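Plallia pauses folding recordings after jaw fault

Plallia has stopped recording with its hand-held grippers at the Werinham site after a fault in the jaw position readout was traced to 178 of the 1576 folding recordings made there in February.

The affected files show the jaws reported as closed while they were open. In the worst of them the reading stayed fixed for 10 seconds. Video was not affected, and there were no injuries.
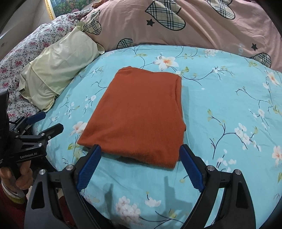 Ambros Sutter, who runs hardware testing at Plallia, traced the fault to a connector in the handle that loses contact when the grip is turned sharply. Folding work brings this out more than pick-and-place work does, as the operator turns the wrist at nearly every step. The final step of a fold is a typical case: with a knit garment already in a thick packet on the bedsheet and the jaws spread wide around its near end, a faulty unit could still log them as shut. A control model trained on such a file would learn to close at the wrong point.

The error got past the automatic check, which compares the start and end of each file and ignores the middle. A reviewer at the Hiltcombe office found it while replaying a file at reduced speed.

Five grippers have been pulled for repair. The connectors will be replaced with a locking type, and the check will be changed to flag any reading that stays fixed while the handle is moving. The 178 files have been removed from the Mangundap training set and will be recorded again.

Work at Werinham resumes when the repaired units pass a bench test. Sutter did not give a date.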